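Umcombe workshop > Notebook > February

4th February

Spent the morning on the odds and ends for the kitchen box -- slow going, but I like this bit! Put the big table in front of the folding screen and started laying things out on the blue cover. Freya Hartley wants every item tagged before it goes on the Pratero list (we're at 39 so far). 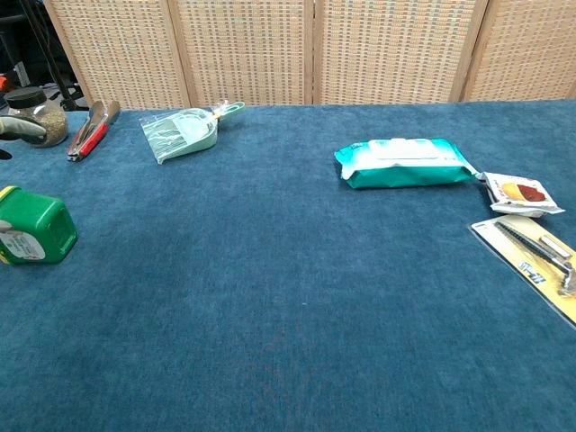 Still to do

Tag the red-handled tongs. Leave the mint dustpan in its bag for now. Ask Freya what's in the jar with the black lid -- I'd guess dried herbs, could be seeds, so no label till she's had a look.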